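3.2 Gathering the demos

We recorded 1573 demos for the Bustano set and kept 1361 of them. I did a lot of the early ones myself, and my wrist still complains. Most takes we dropped had bad tracking — I tended to swing the gripper too fast.

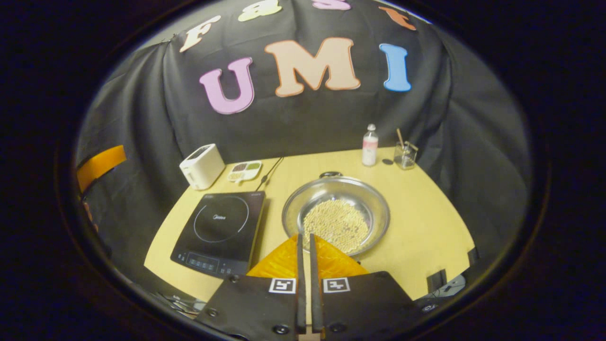
Figure 3. Cooking table, with the gripper at the bowl of soybeans.

Does throwing out bad takes hurt the learner? Our policy did better on the trimmed set in all three test kitchens, so we trimmed every batch after November.

We split the kept demos into 19 batches, and the Brevness baseline sees them in the same order as ours.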